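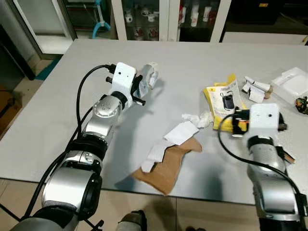
According to Chiyo Hosoda, the hard part of collecting examples is getting people to stop being neat, and most articles on the subject leave that out. Her remark is usually quoted in connection with the unpacking sets, where one tidy operator can spoil a week of recording.

Example gathering (also demonstration collection, or just "demos") is the recording of a task done many times over on a robot, under a person's control, so that a learning system can be trained to copy it. Each run is called an episode. An episode holds the camera views, the joint positions of both arms, the gripper openings and a short written label. Sound not normally kept.

Method. Operator moves the arms remotely, either with a pair of smaller matching arms or with hand controllers. Recording starts on a pedal or key press. Stops the same way. Failed runs are kept in some projects, thrown out in others - the Zokent guidelines keep them but mark them, Delaunay drops anything with a fall to the floor.

Objects. Packaging is a common choice. Cheap, comes in endless shapes, tears differently each time. Cardboard, paper and thin plastic all bend when gripped, which rigid blocks do not, and a system trained only on blocks tends to do badly on them. A two-armed robot can hold with one gripper and pull with the other, and most unpacking sets ask for both arms in every episode. 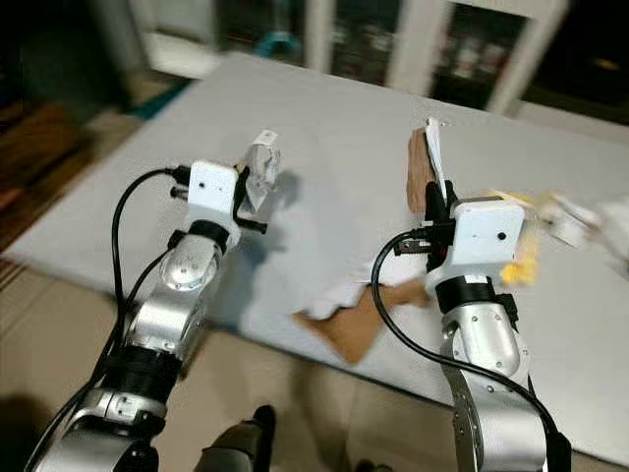

Fast arm movement is a known problem. Blurred views are hard to label afterwards, and some projects cap operator speed for that reason. Others leave it alone, the argument being that the finished system will have to cope with blur anyway. No agreement on this as of the May revision of the Emis notes.

Clutter. Early sets cleared the table between episodes. Later ones mostly dont. Scraps left from one run stay for the next, so the system sees the same item against many backgrounds. Ekow Sowah argued for a middle way, a full clear every 22 episodes, and Sornia used this for its second set.

The Sornia set. 3472 episodes, of which 100 were held back for testing. 9 operators. Tasks were opening, emptying and sorting of small retail boxes. Labels written by the operator straight after the run, then checked by a second person. Gaspard Fleury later found left and right swapped in part of the labels - corrected in the current verson.

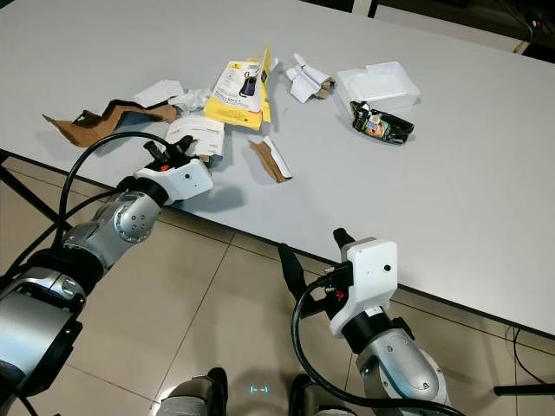

Marcelle Millet
Section editor, robot learning

Labelling. Two styles. Short labels name the whole task ("empty the box"). Long ones split it into steps, with a time for each. Long labels cost far more in hours and are often done on only part of a set. Items that have come apart need a fixed word list agreed beforehand, or one person's "flap" becomes another's "lid".

Criticism. Raphaël Hoarau has pointed out that operators pick up habits. Same corner first, same arm first. The system learns the habit along with the task. Swapping operators mid-session helps a bit. So does turning the table.

See also: remote operation; two-armed handling; episode; gripper

Page last changed 22/02/2018 | Contact the editors | Text may be reused with credit | Back to top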